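Drandemeo Book Opening Set - Frequently Asked Questions

Last changed 7/31/19

We get the same emails over and over, and a fair number of them come from people who have seen a demo video somewhere and want to know how soon they can have one of these at home. Please read this page first. The answers are less cheerful than the video.

What is in the set?

1,303 recorded attempts at one job: opening the front cover of a book that lies flat on a table. Each attempt has video, the joint positions of the arm, the finger opening, and a short note typed by whoever was driving. A person steers the arm through every attempt. The arm decides nothing while we record.

Is this artificial intelligence?

It is a pile of recordings. Later a program is fitted to the pile, and people call that program whatever they like. We would ask that you not call the recordings intelligent. We were there when they were made.

Why books? Why not something useful?

Opening a book is useful if you can't use your hands, and that was the original pitch. We also chose it because it looks easy and isn't. A cover has to be caught at an edge, lifted without dragging the pages along, carried over in an arc and let go on the far side. Fingers that can pick up a block all day long do badly at it. 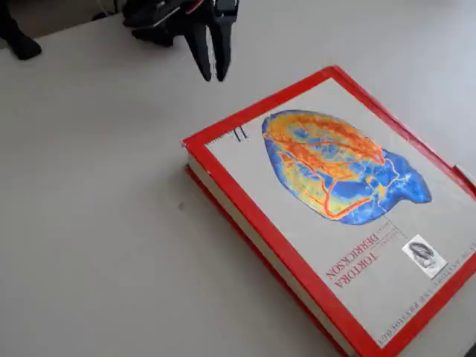
Our rule on starting positions came out of a bad first batch. In that batch every book was laid square to the table edge, and the fitted program learned to go to one spot in space and squeeze. It scored well as long as you never moved the book. Now the driver turns the book before each attempt, so you get starts with the cover on a diagonal and the lettering upside down to the camera, and the fingers waiting slightly open above the table. The program is supposed to cope with that. Whether it copes or has memorized a longer list of spots is something we argue about, and we don't think the published scores settle it.

What counts as a success?

The cover is open, the book is still on the table, and nothing is torn. That's the whole definition. Opening to a page in the middle is accepted, too. A reviewer told us this was generous and we agree. We looked at being stricter and found that the drivers themselves could rarely choose where the book fell open, so a stricter rule would have thrown out most of our own work.

If you quote our success rate, please quote the definition along with it. We have seen it turned into "can read a book," and that is nonsense.

How do you know when an attempt is over?

The driver presses a pedal. We tried letting software spot the end on its own, using the Rokent recorder's built-in stop trigger, and it cut recordings short whenever an arm paused. So it's the pedal. People press it early when they are bored and late when they are talking. 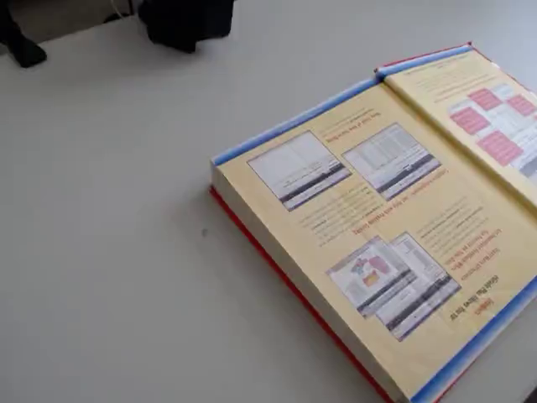

After the pedal the overhead camera takes one more still with the arm pulled back, and that still is what the labels are made from. Two people label each one without seeing the other's answer. They disagree more than you would hope, mainly over attempts that end with the pages fanned half up and slowly settling. Where they disagree we keep both labels and mark the attempt "split." Don't quietly drop the splits when you fit your model. We can tell.

Do you keep the failures?

Yes, all of them that we recorded. They are in the same folder as everything else, with a code in the note. The codes we use are:

SLIP - the finger left the cover before it was past upright
DRAG - the book moved and the cover didn't
DEEP - the finger went in among the pages
BOTH - front and back cover were gripped together
DROP - the book left the table
STOP - the driver gave up

Most projects in this line show you the good ones and mention somewhere near the back that the rest were "filtered." Ask them how many. We did, twice, and got no number either time.

Why is there a camera so close to the fingers?

The overhead view can't tell you whether a fingertip is under a cover or next to it. From a distance the two look the same, and they lead to very different endings. The close view is ugly and half of it is usually table, but it's where the useful part happens. 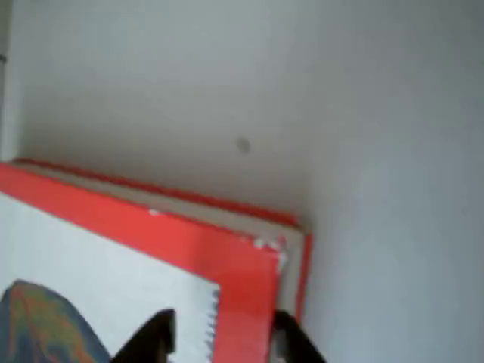 It has its own problems. Once a cover starts to rise it can fill the close view completely, and for a stretch of the attempt the program is being asked to learn from a colored rectangle. Anyone who tells you the close camera "solves" contact hasn't scrubbed through these recordings one at a time. We also had months of clips where its clock ran ahead of the arm's clock. Those were corrected by hand against the moment the fingers first moved, and we would not bet much on the result. They are flagged in the index with a Y in the last column.

Red covers seem to come up a lot. Isn't that a bias?

It is. Big red-bordered textbooks show up well against a pale table, drivers like them, and drivers pick what they like when you let them. A program fitted only to those may be finding red and calling it an edge. If you want to check, hold back the red ones and see what happens to your score. Ours dropped. We put the drop in the readme where you can find it.

How many different books are there?

Seven. Yes, seven. People expect a larger number when they hear 1,303 attempts, and this is exactly why we give both figures together. More attempts on the same seven books will not tell you much about an eighth. We'd like more books before December and we have said that before.

Paperbacks?

None. We tried and the fingers creased them.

Do the books get damaged?

They do. Corners go first. Scuffs and chips on a cover are left alone, and we don't repair or swap a book in the middle of a run. A worn corner is easier to catch than a new one in our opinion, so the late attempts may be a little kinder than the early ones. We can't prove it. The attempts are numbered in order if you feel like trying.

How long does one attempt take?

Less time than resetting for the next one. Closing the book, turning it, checking that both cameras are running and typing the note takes longer than the attempt itself. When somebody tells you demonstrations are cheap, ask whether they timed the resets.

Where should the fingers touch first?

Our drivers are told to come in at a corner of the front cover, one finger at the corner and the other held off to the side over bare table. That leaves the second finger free to come in under the cover once there is a gap. Coming in at the middle of the long edge looks tidier on video and gives you DEEP more often than anything else. Drivers may ignore the advice, and the good ones do. 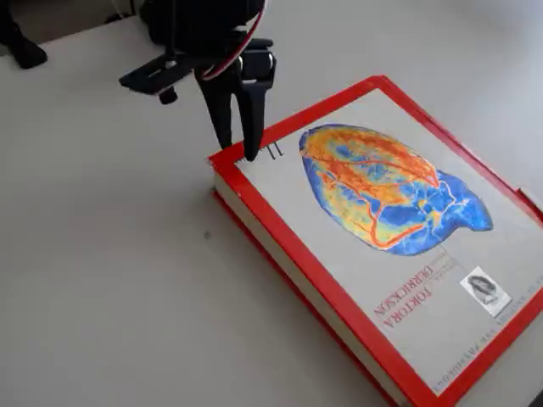
Can I compare your numbers with the Remex results?

You can, but it won't mean much. Remex used a different gripper and starts every attempt with the cover already propped open a little. That skips the hard part. Their numbers are higher than ours and they should be.

What about the Chuensuk recordings?

Those are 400 attempts made by a second group of drivers with the same instructions and the same model of arm. They are listed separately and they are not included in the 1,303. We asked for them because we suspected our own drivers had fallen into habits, and a program fitted to our set did do worse when tested on Chuensuk starts. Use them for testing. If you fit on them and test on them, your number is worth very little, and we would rather you left our name off it.

Can I trust the driver notes?

Mostly. They were typed in a hurry. "ok" means the driver thought it was fine, "ok?" means they weren't sure, and "no" can mean anything from a slip to a cable that snagged. Where a note and a label disagree, go with the label and watch the clip.

May I use the set in a product?

The license allows it. We think it's a poor idea. Seven books, one table, one kind of light. Please don't put it near a person on the strength of that.

I found a mistake. Where do I send it?

Use the form on the contact page and give the attempt number. Screenshots help. We fix index mistakes in place and leave the recordings themselves alone, so if your copy is older than this page, download the index again before you write to us.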